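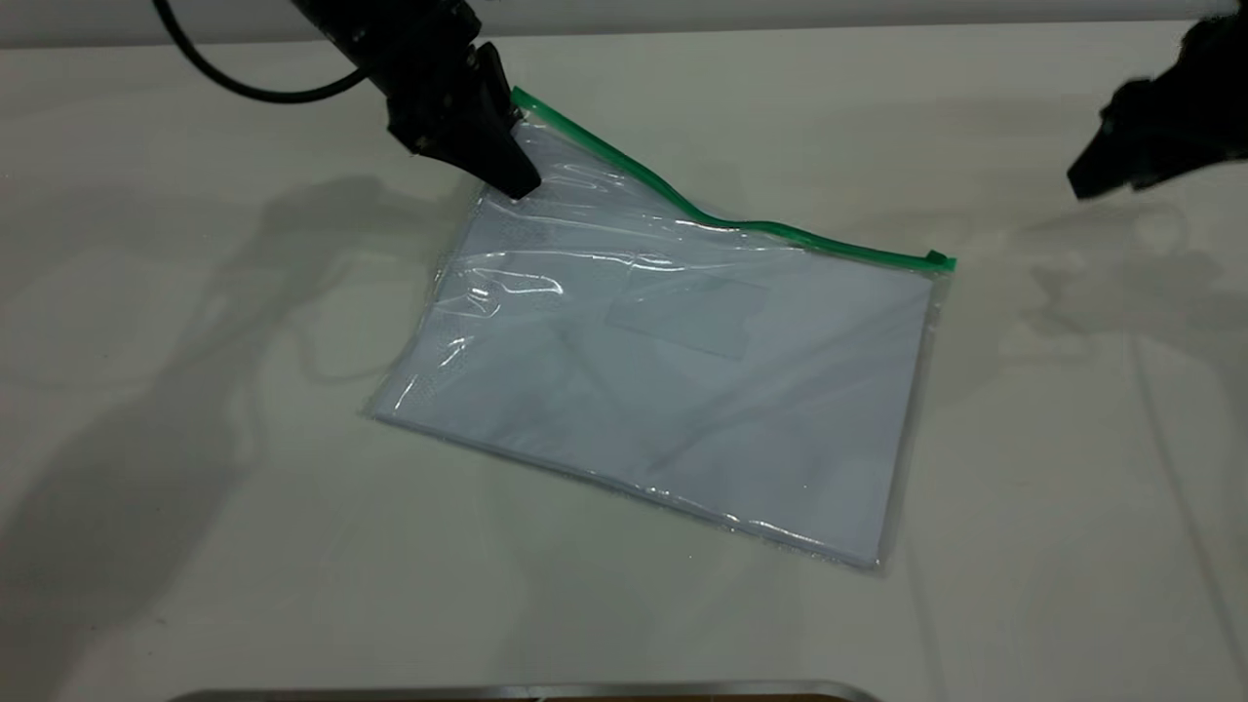 Section 4: Bagging with the Lallow two-arm cell

Written for bench staff at the Waltcombe document store, who until November sealed every bag by hand and have opinions about it. Your thumbs are excused. Your judgement, regrettably, is still on the rota.

4.1 Starting a batch

1. Wipe the table. Crumbs count as a fault.
2. Lay one filled bag flat, with the green strip towards the arms.
3. Smooth the film with your palm. Some creasing near the strip is allowed.
4. Step behind the yellow line and press START.

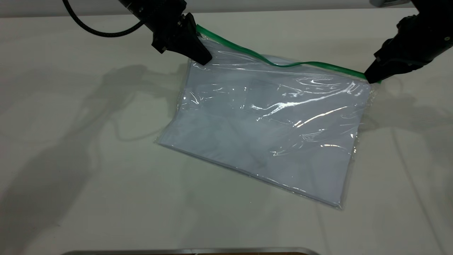 5. Wait for both arms to settle at the top corners before you reach for your tea. If one lets go, the cell stops and sulks until you press RESET.
6. Enter the bag number on the sheet. The cell can't do this, whatever the brochure said.

Note: A full shift is set at 530 bags. The old target was 71 an hour by hand, and you may stop quoting it at the supervisor.

4.2 If the strip buckles

1. Press HOLD and wait for the lamp to turn amber.
2. Call up the wrist view on the side screen.

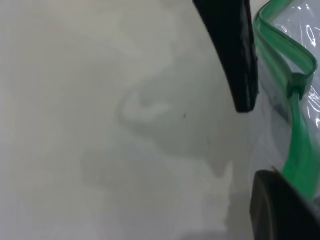
Fig. 4c. Wrist view, with the green slider at upper right.

3. Pull the strip straight from the outer end only.
4. Press RESUME. After fault 52, call Flirnwood instead of pressing it again, harder.

CAUTION: Never reach between the fingers while the lamp is green. They don't know you work here.

4.3 Who does what now

Sealing has gone to the cell. Checking, loading and untangling stay with you — so does the blame, until the log says otherwise. Staff moved off sealing should ask for training sheet 63.

Related sections
Section 3: Loading and labels
Section 5: Fault codes
Kakakhel side screen: quick guide
Shift rota changes, Sep 20, 2021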